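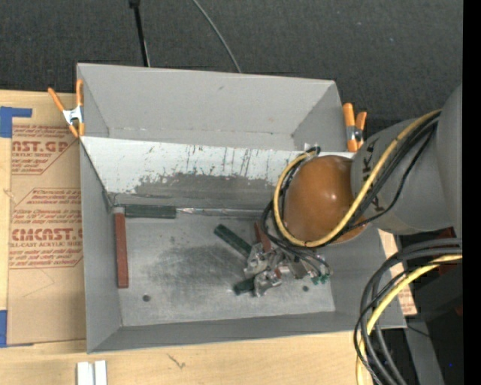
Xuân Phan sieht das anders. Eine Fraktion, die ihren Vorsitzenden abwähle, müsse das nicht öffentlich begründen, die Geschäftsordnung verlange es nicht. Wer eine Begründung wolle, könne in der nächsten Sitzung eine Anfrage stellen.

5. November 2019
Von unserer Redaktion

Im Stadtrat von Breditz wird seit dem Frühjahr über die Besetzung der Ausschüsse gestritten. Nach der Nachwahl im Wahlbezirk Jendarness hat sich die Sitzverteilung verschoben, und die bisherige Mehrheit verfügt im Bauausschuss nur noch über die Stimme des Vorsitzenden. Phan gewann den Bezirk mit 822 Stimmen, der Abstand zum zweitplatzierten Bewerber betrug 209. Vereidigt wurde sie im April.

Mit dem Ergebnis habe sie gerechnet, mit dem Streit danach weniger. »Ich dachte, ich bekomme eine Mappe und einen Schlüssel für das Postfach«, sagt sie. »Den Schlüssel habe ich nach drei Wochen bekommen.« In der ersten Sitzung sei sie keinem Ausschuss zugeteilt gewesen und habe nur im Plenum abstimmen dürfen. Die Verwaltung habe auf die Fraktion verwiesen, die Fraktion auf den Ältestenrat.

Inzwischen sitzt sie im Bauausschuss und im Ausschuss für Verkehr. Dort liegt auch der Antrag, der ihr am meisten Post einbringt: die Verlängerung der Buslinie bis zur Siedlung Purkstead. Auf der Unterschriftenliste, die im Rathaus abgegeben wurde, stehen 374 Namen. Die Verwaltung hält die Strecke für zu teuer und schlägt einen Rufbus vor.

»Ein Rufbus hilft dem, der am Vortag weiß, wann er zum Arzt muss«, sagt Phan. »Für Schichtarbeiter ist das nichts.« Sie wolle dem Vorschlag trotzdem zustimmen, wenn er auf ein Jahr befristet werde und danach Zahlen auf dem Tisch lägen. Einen entsprechenden Änderungsantrag habe sie eingereicht. Ob er eine Mehrheit finde, könne sie nicht sagen. Zwei Kollegen aus der eigenen Fraktion seien dagegen.

Zum Wechsel an der Fraktionsspitze äußert sie sich knapp. Die Abstimmung sei geheim gewesen, das Ergebnis eindeutig. Der frühere Vorsitzende habe gute Arbeit geleistet, aber zu viele Absprachen ohne die Fraktion getroffen. Der Vorwurf, sie selbst habe den Antrag auf Abwahl vorbereitet, sei falsch. »Ich habe ihn unterschrieben, wie andere auch. Geschrieben habe ich ihn nicht.«

Auf die Frage, ob sie selbst für das Amt zur Verfügung gestanden hätte, antwortet sie mit Nein. Sie sei zu kurz dabei und wolle zuerst den Haushalt einmal von Anfang bis Ende mitgemacht haben. Der Entwurf für das kommende Jahr umfasst in der Fassung für den Bauausschuss 32 Seiten. Strittig seien vor allem die Mittel für die Gehwege und der Zuschuss an das Freibad.

Über ihre erneute Kandidatur will Phan erst nach den Haushaltsberatungen entscheiden. Die nächste Bürgersprechstunde hält sie im Gasthaus Hoàng ab, eine Anmeldung ist nicht nötig.

Zuletzt erschienen
Bauausschuss vertagt Beschluss zu den Gehwegen
Rufbus für Purkstead: Was die Verwaltung plant
Freibad Breditz: Zuschuss bleibt umstritten
Nachwahl in Jendarness: Alle Ergebnisse im Überblick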